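The last chore

Machines have washed our clothes for decades. Folding them is another matter. At Lunon, a small firm in Wungate, Zdenka Dimitrov has spent two years on the T-shirt alone.

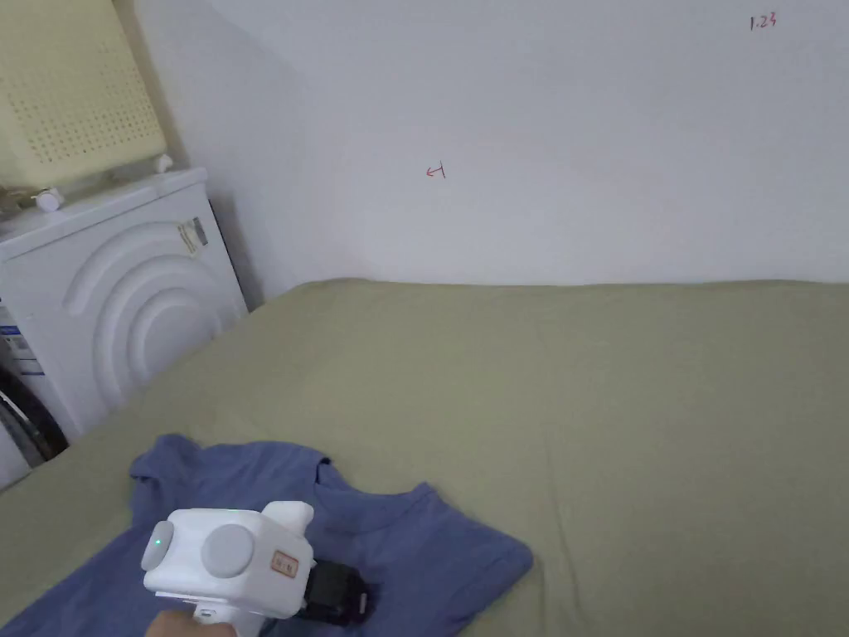
"Cloth never lies the same way twice," she says. Her best system takes 70 seconds a shirt and drops 8 in every 24. Socks are worse.

Vlasta Stan, who runs a laundry nearby, tried it in July and sent it back. She would take another, she says, once it can manage a fitted sheet.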